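Tabletop tidying

Tabletop tidying is the everyday business of gathering up the small, mismatched things that collect on a table and putting them somewhere they can stay. It is usually treated as a minor branch of housekeeping, though anyone who has tried to lay out supper around a heap of blocks and a stuffed animal will know that it deserves a little more respect than it gets. The term covers clearing, sorting and putting away, and it is generally kept apart from wiping down, which comes afterward.

Objects

The things found on a household table seldom belong together. Toys make up a good share of them, especially in homes with young children: blocks, odd plastic pieces with arms or prongs, and plush animals that have been carried in from another room and set down on their sides. Kitchen things come next, with cloths, sponges and bowls being the most faithful visitors. Hard, flat-sided things such as blocks are easy to gather, while plush and cloth give way in the hand and never quite sit the same way twice.

Bowls

A plain metal bowl has long been a favorite helper in this work - it is light, it rinses clean, and it will take a sponge as happily as a handful of toys. In the Floscombe area the "catch bowl" is a fixture of many family tables, and the custom is to empty it every evening before the lamps go out. A bowl that is never emptied becomes one more thing on the table, a complaint that comes up in nearly every household guide on the subject.

Methods

Two approaches are commonly described. In the Greldale method, the tidier picks up one kind of thing at a time, all the blocks and then all the soft toys, and walks each group to its place. In the Leitner sweep, everything is brought to one end of the table first and sorted there. The sweep is quicker to begin and tends to suit small children, who enjoy the gathering a good deal more than the sorting. Many families drift between the two without ever giving either one a name, and their tables look perfectly fine.

Household surveys

The Traster home survey, carried out in February and published on 2020-05-05, collected answers from 2,606 households. Of these, 635 said they cleared the table every day, and 100 kept a bowl or basket there for loose things. The survey did not ask who did the clearing, which was felt by some readers to be the most interesting question of all - and it is hoped that a later edition will take it up.

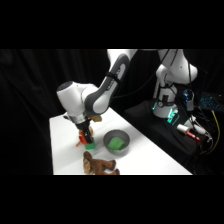

Later household guides have also given more room to plush toys, which are best put away last, on top of the harder things, so that they keep their shape and are easy to find again at bedtime.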